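Mirel opens backpack packing and sorting room at Drornelbridge

DRORNELBRIDGE, September 2025 — Mirel, the school supply charity, has opened a new packing and sorting room on the ground floor of the former Azar shoe store in Drornelbridge. The room will handle all donated backpacks for the district, from the first check of the zippers to the final list tucked into the front pocket.

Until this fall, bags were sorted in the hallway of the Fandis community center and moved out of the way each evening. The new room has fixed tables, deep shelves along one wall and a door wide enough for a loaded cart. It is open to donors every weekday afternoon.

Mirel packed 1082 backpacks in the past school year. They went to elementary, middle and high school students, and to adults in evening classes. The charity expects a larger share of requests this year to come from adults, who often ask for plain black or dark gray bags.

"People picture us handing out crayons," said Ottilie Rüegg, director of Mirel. "We do hand out crayons. We also get a lot of requests from someone who is 40 and going back for a certificate, and that person wants a bag that will pass at work."

Each bag is laid flat and opened all the way before anything goes in. The main compartment is checked for crumbs, old papers and torn lining. Straps are pulled to full length and the carrying loop gets a tug. Bags that fail the strap check go to a repair shelf, where Jacinto Orozco resews them on a heavy machine lent by his brother's upholstery shop.

Paper goods are placed first, flat against the back panel. Notebooks come in several sizes, and the small ones are kept near the top of the main compartment so they can be reached without unpacking. Chargers, earphones and other small electronics are accepted if they are in working order, preferably in the original box. Food and open drinks are kept out of the bags.

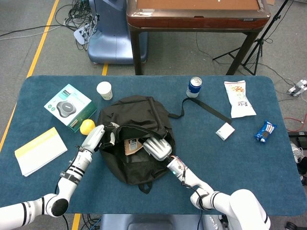

A black backpack open on a teal-blue mat, with a small brown notebook inside. A lemon, a white paper cup and a boxed speakerphone are among the items around it.

The tables are covered with mats, a change requested by the packing crew after a year of working on bare tops. Small items such as erasers and pencil sharpeners used to roll off and end up under the radiators.

"The mats were the best money we spent," said Tanveer Zaidi, who manages the room. "After that I would say the shelves. The old ones bowed in the middle and you could not put notebooks on them."

The shelves are arranged by contents, with writing tools at waist height, paper below and empty bags on top. Finished bags are hung on a rail by their carrying loops, zipped and tagged with a request number. Names are kept off the tags. Schools and class offices match the number to the student when the bags arrive.

Mirel is asking for the following items this season: plain backpacks in dark colors, small and medium notebooks, mechanical pencils, scientific calculators and refillable water bottles. Used backpacks are welcome if the zippers close and the lining is whole. The charity has enough rulers and cannot take more at this time. It does not accept bags with wheels, which do not fit the rail.

Donors are asked to empty every pocket before drop-off. The crew has returned 13 house keys so far this year, along with a passport and a set of dentures.

The room was fitted out over the summer with a grant from the Drornelbridge Merchants' Fund and with labor given by former Azar staff. Ronaldo Rocha, who managed the shoe store until it closed, kept the old fitting benches and had them recovered for the waiting area. The store's sign is still in the stockroom. Mirel has not decided what to do with it.

Areeba Ghauri, who coordinates requests from the evening classes, said the first deliveries from the new room will go to 70 adult students at the Fandis center. Requests for the winter term can be made through any school office or at the front desk of the center. Bags are free, and no proof of income is needed.

Drop-off is at the side entrance, next to the bike racks. Donors with more than 2 large boxes should call ahead so that a cart can be brought to the curb — the step at the side door is steep.

About Mirel
Mirel collects, repairs and packs backpacks for students of all ages in Drornelbridge and nearby towns. It works with public schools, adult education programs and the Fandis community center.

Press contact: Tanveer Zaidi, Mirel packing room, Drornelbridge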